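Workplace Help Exchange
Topic: Staffing and Job Duties
Status: Answered

Duties of packing staff after a robotic arm is introduced

Asked by Operations_Hirum

Our site at Hirum prepares household storage goods for retail distribution. Management has approved the introduction of 2 robotic arms on the line where plastic food containers are picked up, turned and placed for labeling. The line handles 800 containers per shift and is currently staffed by nine employees.

I have been asked to draft a notice to staff describing how their duties will change. The supplier's material addresses cycle times and floor space and says very little about the people who will remain on the line. I would appreciate guidance on the following points.

1. Which tasks normally stay with employees once the arms are in service?
2. Should job titles and pay grades be revised before installation or afterward?
3. How should the notice treat employees who do not wish to work beside the equipment?

Our employees are covered by a site agreement that requires written notice of any material change in duties. The installation is planned for September.

3 answers

Answer 1 (accepted by the asker)
Posted by Lorraine Tipoki, Personnel Services, Litier

We completed a similar change at our Turcotte building. I will take your questions in order, with one addition at the end concerning training.

1. Tasks that remain. In our case the lifting and turning of containers passed to the arms. Employees kept inspection, replenishment, clearing of stoppages and the final decision on whether an item is fit for sale. The last of these should appear in your notice in plain terms. A packer who handles a container notices a warped rim or a scratched base without being asked to look for it. Once the handling is transferred, that inspection becomes a separate duty and must be given time in the shift. We failed to do so at first, and returns from one customer, Trenditz, rose until the schedule was corrected.

2. Titles and grades. Revise them beforehand. We waited, and for nine weeks employees were performing line attendant work at the packer rate. The back pay was settled without a formal grievance, but the delay damaged confidence in the project and took a good deal of supervisory time to repair.

3. Employees who prefer other work. Offer a transfer where one exists and state the closing date for requests. Where no transfer exists, say so. Two of our employees moved to receiving. One of them later asked to return and was placed on the evening shift.

4. Training. Each attendant should be taught how the arm takes hold of the product, including employees who will never adjust a setting. At our site the gripper holds a container by pinching the edge of its wall between two finger pads, and thin, flexible plastic can narrow at the grip. Attendants who understand this can report a poor grip accurately, and maintenance can act on the report the same day.
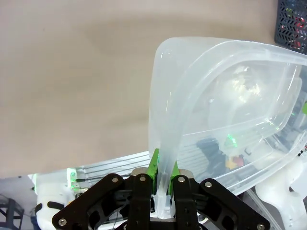 5. Reporting lines. State who may stop the arm and who may restart it. We permit every employee on the line to stop it and only the shift lead to restart it. Stoppages are written in the line log with the time and the initials of the person concerned. The log is not used in performance reviews, and the notice should say that as well if you intend to follow the same practice.

Our final notice ran to two pages. It was issued with the revised duty sheets attached, and supervisors went through it with each shift in paid time.

Answer 2
Posted by LineLead_700

I agree with most of the above. I would add that the pace of the work changes even when the number of staff does not. Our people were accustomed to setting their own rhythm and talking while they packed. Attending a machine is quieter work, and several of them found it more tiring than lifting. We now rotate positions every two hours. Please consider including rotation in the notice, as it is difficult to add later.

Seating should be reviewed also. Ours was not the right height for watching the pick area.

Answer 3
Posted by guest

Check your agreement. Ours required consultation before the notice went out, not after. The vendor will not tell you this.

Comment from Operations_Hirum

Thank you to all who responded. The agreement does contain a consultation clause, and the draft has been referred to employee representatives. Rotation has been added under working arrangements. I would still be interested to hear from any site that runs a Sunday shift with a reduced crew, in particular on who holds restart authority when the shift lead is absent.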